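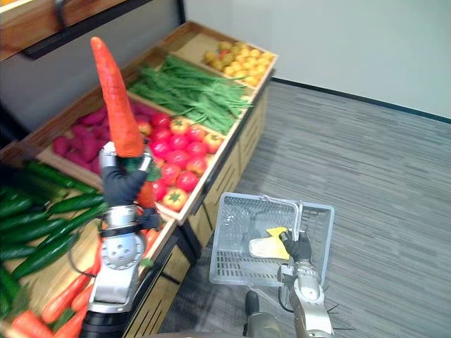 양팔 로봇 자작할 때 그리퍼 손가락 재질은 뭐가 제일 무난한가요?

당근이나 토마토처럼 단단한 정도가 제각각인 물건을 다 집을 거면 겉은 고무 코팅, 속은 약간 휘는 TPU로 가는 게 무난합니다. 딱딱한 출력물 그대로 쓰면 미끄러지거나 눌려서 자국 남아요.

납땜하는밤 | 2020년 6월 15일
윗글 질답은 저희 공방 게시판에 제가 올렸던 거 옮겨온 거예요 ㅎㅎ 1월부터 Skuvitz라고 이름 붙이고 양팔짜리 만드는 중인데, 요즘은 채소 매대 앞에서 장보기 연습 시키고 있습니다. 왼손으로 당근 세워 잡고 오른손으로는 회색 장바구니 손잡이를 잡는 동작이요. 문제는 바구니예요. 기울어진 채로 들고 있으면 오른쪽 손목 모터가 금방 뜨끈해집니다. 다들 어떻게 하세요?

모터태움
손목에 힘이 다 걸리니까 그렇죠. 저도 Kurian 보드 쓸 때 전류 제한 안 걸었다가 모터 2개 날렸습니다... 제한부터 거세요 진짜로.

그래도3D프린터
저는 생각이 좀 달라요. 전류 제한만 걸면 바구니를 떨어뜨립니다. 손잡이 잡는 위치를 가운데로 옮겨서 바구니를 수평으로 만드는 게 먼저 아닌가요? 기울어진 상태면 안에 든 것도 한쪽으로 쏠릴 텐데요.

납땜하는밤
@그래도3D프린터 가운데로 잡으면 좋은데 얇은 금속 손잡이라 손가락 사이에서 빙글 돌아요 ㅠㅠ 그래서 테두리 가까이에서 잡게 했더니 이번엔 기울고...

모터태움
그럼 손가락 안쪽에 홈을 파요. 깊이 5mm면 충분합니다.

배선은내일
홈 파면 당근은 어떻게 잡아요? 양손 부품 똑같이 쓰는 거 아니었나요. 저라면 손잡이에 스펀지 테이프 감고 끝냅니다.

모터태움
매장 바구니마다 테이프 감고 다닐 건가요 ㅋㅋ 로봇을 고쳐야지 바구니를 고치면 어떡해요.

배선은내일
집에서 만드는 건데 뭐 어때요. Riltbridge 모임에서도 다들 테이프로 시작했어요. 그리고 오른팔 팔꿈치 쪽에 삐져나온 선들, 그거 먼저 정리하세요. 매대 상자에 걸리면 테이프고 홈이고 의미 없습니다.

납땜하는밤
앗 선은 찔리네요... 오늘 밤에 슬리브 씌울게요. 손가락은 오른손만 홈 파서 새로 뽑아 보고, 전류 제한도 같이 걸어볼게요!

그래도3D프린터
출력할 때 채움 너무 높게 주지 마세요. 안 휘어요. 온도 로그도 올려주시면 좋겠습니다.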